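Participants wanted: handling small household objects at a table
Evthorpe test room, Kullow building, ground floor

We are looking for adults to take part in a series of seated sessions in April. The work consists of picking up, moving and setting down everyday items on a tabletop. Items include cups, makeup brushes and other things of similar size. No experience is needed.

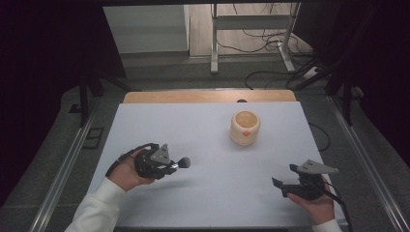
Cup on the white work surface; makeup brush, held at the collar.
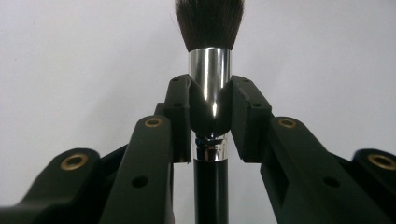
On the question most applicants ask first, Zitier, who completed the last series, wrote back that the cups were easy and the brushes were slow, and that anyone signing up should expect to repeat the same short move many times before the item changes. We would agree with that account.

What a session involves
Each session has 8 blocks with a short break between blocks. In each block you work with one item. You lift it, hold it upright, and return it to the table. Handled items such as brushes are taken near the point where the handle meets the head. Cups are moved with the open side up. The pace is your own — speed is not scored.

Requirements
Age 18 or over
Normal use of both hands
Able to sit at a table for the length of a block
Long or short sleeves are both fine, but no bracelets or large rings

People with a recent wrist or shoulder injury should wait for a later series. Left-handed applicants are welcome and should say so on the form.

Payment
Participants receive 100 euros per completed session, paid by bank transfer. Travel within Evthorpe is not refunded. If you stop early, completed blocks are paid in proportion.

Places and times
Sessions start at 9:30 a.m. or 1:30 p.m. There are no sessions on Sunday. You may attend more than one, but not two in the same day.

How to apply
Fill in the short form at the Van Acker desk, room 402, or ask for it by phone at extension 3028. Quote "table series" and give two start times that suit you. We reply to all applicants, including those we cannot place — please do not send a second form in the meantime.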